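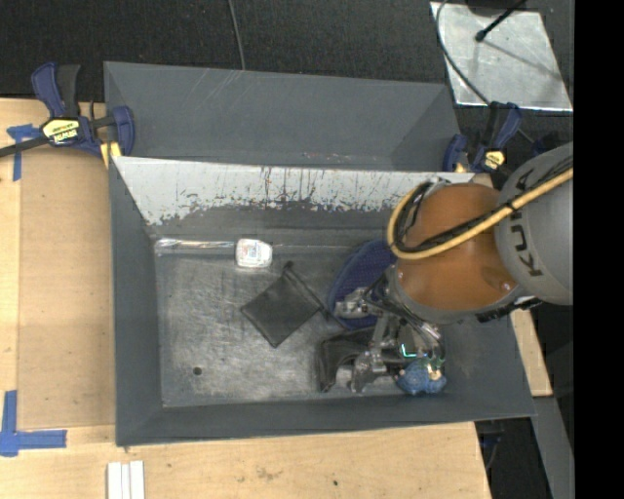 Scratched gray bin, with one clear package at the back.

My First Homebrew Contest, or How I Came to Own a Ribbon for Participation

June is when Plellport remembers it likes beer. The rest of the year the town gets by on coffee and complaints about parking, and then the first warm evening arrives and every second garage has a kettle going. I've lived here long enough to have opinions about all of it. Until this year I had never entered anything.

The contest is held at Prurutitz, the brewery down by the old ferry ramp. The building went up in 1957 as a cannery and on humid days you can still make out a hint of sardine near the restrooms. You bring two bottles with no labels, you pay your entry fee, and you get a sticker with a number on it. Mine was 845. I asked the woman at the door whether there were really that many entries and she said no, they just bought a roll of stickers years ago and were still working through it.

I entered a brown ale. I should explain that I don't much like brown ale. But the kit was on sale, and I had read somewhere that brown ale is forgiving, a quality I look for in people too. It fermented in my hall closet for most of the spring. My winter coat now smells like toast.

Judging started at 7 pm, or that's what the flyer said. At 7 pm the judges were eating pretzels. There were two of them. One was Gunārs Lepik, who has been brewing in this county since before I could drive and has a way of holding a glass up to the light that makes you want to apologize. The other was a quiet man from Grímsdóttir, the malt place out on the county road, who wrote long paragraphs on his score sheets and kept his arm curled around them like a kid taking a spelling test.

While they worked, the rest of us stood in the yard and pretended not to watch. If you've never been in a crowd of homebrewers waiting for scores, picture a maternity ward where everybody brought snacks. One guy told me all about his water. I mean all about it. He gets it tested. He had the results on his phone and he showed me, and I said "nice calcium," and he was so pleased that I felt bad for the rest of the night.

There was also an app. The brewery had signed up for something called Zoneo so visitors could vote for a people's choice award, and it worked fine as long as you stood next to the dumpster, where the signal was. So there was a line for the dumpster. I voted for a raspberry wheat beer I'd had one sip of, mainly because the person behind me was in a hurry.

The winner was Ilze Butkienė, with a smoked porter. I had a taste of it afterward and I have no complaints, much as I went looking for some. It was like drinking next to a campfire, except without the part where the smoke follows you around the circle. She thanked her husband for moving his car out of the garage and then thanked the garage. It was a good speech.

My score sheet came back folded in half. Gunārs had written "clean, a little thin." The malt man had written most of a page, and as far as I can read his handwriting, he thinks I should mash warmer, rinse my bottles better and "consider what the beer is for." I've been considering that on and off for a week. I stuck the sheet on the fridge next to the dentist card.

The ribbon is green and says THANK YOU FOR BREWING. I hung it in the closet with the coat.

Next year I'm thinking of a saison, which I do like -- or a porter, if Ilze moves away. The water guy has offered to test my tap for free. I said I'd let him know, and he has texted me twice since. I still have most of a case of the brown ale, so if you live nearby and aren't picky, come and get some. Bring back the bottles.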